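Momeck Member Support
Case log: Digestive Health Program, symptom diary
Subject: Fiber totals too high, reminders sent at the wrong hour
Opened: November 23, 2021
Opened by: Stefaniia Hrynyshyn, program dietitian
Assigned to: Stepan Stetsiuk
Priority: Normal
Status: Closed

Initial report

The Digestive Health Program asks each member to keep a daily diary of meals, fluids, bowel habits, mood and sleep. Entries are made in the Maurya diary and reviewed by a dietitian before each appointment. During a routine review, Ms. Hrynyshyn found that one member's fiber total for a single day was shown as 102 grams. The meals entered for that day were oatmeal, a turkey sandwich, an apple, and rice with vegetables. A total of that size is not consistent with those foods.

The same member reported that the evening reminder to record mood and stomach discomfort was arriving in the early morning. The member had begun to answer the questions at that time, so the evening scores no longer reflected the day to which they were assigned. 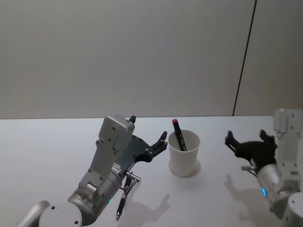
Ms. Hrynyshyn asked that the diary not be used for dietary advice to this member until the totals had been checked. The request was approved by Inna Yurchenko, clinical lead, and a note was placed on the member's record.

Response 1, Stepan Stetsiuk

The food entries were compared with the food list. The oatmeal had been recorded by weight as 400 grams. The member confirmed by telephone that this was the weight of the cooked bowl. The diary had matched the entry to dry oats, which contain far more fiber for the same weight. This accounts for 40 grams of the daily total. The remaining excess has not been explained by this finding.

The reminder setting was correct on the member's account. The time zone on the member's telephone was also correct. The matter of the reminders was passed to Ustyna Kobzar.

Response 2, Ustyna Kobzar

The account had been moved from the former Fusden system in March. Accounts moved at that time kept the time zone of the Fusden office unless the member later opened the profile page and saved it again. This member had not done so. The profile was saved again with the member's consent, and the next reminder was received in the evening as intended.

Staff are reminded that mood and discomfort scores entered before the correction should be read with care. The program compares these scores with meals from the same day, and a score given the next morning may describe a night of poor sleep more than the meal in question. The earlier scores have been kept and marked "time uncertain." They have not been moved to other days.

Response 3, Stepan Stetsiuk

The rest of the excess was traced to a fiber supplement. The member takes one serving each morning and had saved it as a personal item. The serving size had been typed into the fiber field, so that the full weight of the powder and the water was not separated from the fiber it contains. The item was corrected from the product label, which the member read aloud. The total for the day in question is now within the range Ms. Hrynyshyn considers reasonable for the meals listed. 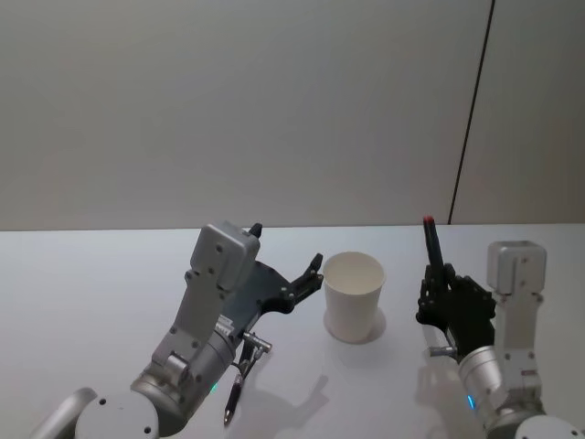

Should a member stop taking a fiber supplement while the diary totals are being corrected?

Members should continue as their clinician has advised and should raise any change with the clinician first. A mistake in the diary affects the record only. Any member with new or severe pain, bleeding, or unplanned weight loss should call the clinic and should not wait for a diary review.

Follow-up, Panagiotis Nikolaidis, records

The food list now shows "oats, cooked" before "oats, dry" when a member types the word oatmeal. A notice will be displayed when a personal item is saved with a fiber value larger than its serving size allows. Fluid entries above 1000 milliliters for a single drink already show a similar notice, and the wording has been made the same.

Other accounts moved from Fusden remain to be checked. This work is recorded under a separate case.

Closure

Ms. Hrynyshyn reviewed the corrected diary and removed the note from the member's record. The member was informed by secure message and raised no further concerns. Case closed with the agreement of Ms. Yurchenko.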